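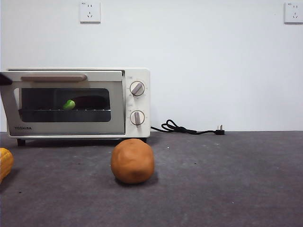
Drodeck is the piece of software I reach for whenever an arm has to open something, and I've been building it long enough that I now judge every kitchen appliance by its hinge. It's a planning and control package for doors, drawers, lids and knobs. You give it a camera view and an arm, it works out where the handle is and which way the door wants to swing, and it plans a path that follows the arc so the gripper isn't fighting the metal. Toaster ovens are my favorite test by a mile! They have a long handle, a door that drops, and a big dark window that throws reflections right where a depth camera wants to look. With a green pepper sitting on the rack behind that glass, a plain detector will happily tell you the pepper is reachable. Drodeck tags it as "seen, enclosed" and puts the door ahead of it in the plan.

That tag is the part I'm proudest of, so let me go on a bit. Every object gets a place in a little tree: on the table, on the rack, inside the oven, and so on. When the door state changes, the tree changes, and the planner only redoes the steps that depend on it. A dark toy against a dark oven interior will still give you a low score (I've been working on that since December and it's better, but please don't expect miracles). You can set the score below which the arm stops and takes another look. I leave mine at 60 and go up to 90 for anything breakable.

What you get

Perception module: finds handles, knobs and panels, and estimates the hinge line from a single view. It refines the estimate as the door starts to move.

Motion planner: arc following with a force limit you set per appliance. If the door sticks, the arm backs off and tries again, up to 3 times, then asks for help.

Knob reader: gives you the dial angle. It does not read the tiny numbers printed around the dial, so you type those in once when you make the appliance profile.

Prinero, the replay viewer: scrub through a run with the camera view on one side and the plan on the other. I have this open all day long and I'd be lost without it.

Profiles for 12 countertop appliances come in the box, and making your own takes one pass with the teach tool.

What you need

A Linux machine with a decent graphics card, one color camera on a fixed mount, and an arm that takes joint position commands. Depth is nice to have. The Clirnine driver pack covers the common grippers, and it's a separate download, so grab both.

Licensing

Single-bench and lab licenses are both sold through Lumbao, and each includes a year of updates. Teaching labs should write to us before ordering, there's a cheaper tier that isn't in the cart.

Page last updated 14 May 2022. Profiles made with the old teach tool need to be re-saved once before they'll load.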